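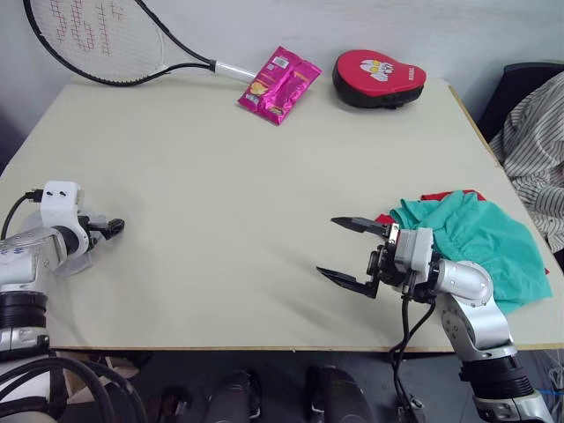

Switching labs in second year of a PhD, do my rotation credits carry over?

Posted by Ruby-Lee Sheehan in Grad School Life

Ok so quick background. Second year, biomedical sciences, physiology track. My PI is moving to another university in February and I don't want to go with her (partner's job, lease, etc). Another group in the same department said they'd probably take me. Their work is muscle metabolism, mine was kidney, so not a huge jump but not nothing.

What I can't figure out from the handbook:

Do my lab rotations still count or do I redo one with the new group? I have 7 credits from rotations and 4 from the stats course.

Does the qualifying exam clock restart? Mine is supposed to be this spring and my proposal is all kidney stuff.

Stipend. Half of mine comes off her grant. Is there a gap?

Program office hasn't answered my email. Anyone done this?

Lorraine Whitcombe
Did this, same kind of program, different school. Credits belong to you and the program, not the lab, so the coursework should be fine. Stats definately. Rotations were fine for me too but the new PI asked for a short informal one, four weeks, no credit. Say yes to it. You want to know how they run group meeting before you sign anything.

Qual clock: ours did NOT restart automatically. I had to file a petition and got one extra semester. Needed a letter from the new advisor plus one page on why. Mine came back with a question about why I wasn't keeping the old topic, so put that in up front.

Money is the one to chase. Go in person, ask for the grad coordinator, ask what date the old grant stops paying you and what date the new source starts. Get both in writing. I had a gap of 35 days and the department covered it, but only after I asked twice. Also check your health insurance if it's tied to the appointment, mine was.

Oh and get your data sorted before she packs. Notebooks, freezer list, who's allowed to use what. Authorship on anything half finished too. Awkward talk, have it anyway.

Cameron Hoani
depends on your school. read the handbook again, usually near the back under change of advisor

Rawiri Merrick
Agree with Lorraine mostly. One thing to add, your thesis committee. If you already have one, two of the people on it may be there for kidney reasons and you'll want to swap them. Easier before the qual than after. At my place it was one form and the new advisor signed it.

Also, don't toss the old proposal. I reused nearly all of my methods section, just changed the tissue and redid the power calculation. Aims had to be new tho. Took me most of a summer, so if yours is this spring I'd get the petition in now and worry about the writing second.

Ruby-Lee Sheehan
Thanks all. Going to the office tomorrow morning, will ask about the dates. Didn't even think of the insurance. The freezer list is a mess so I guess thats my evening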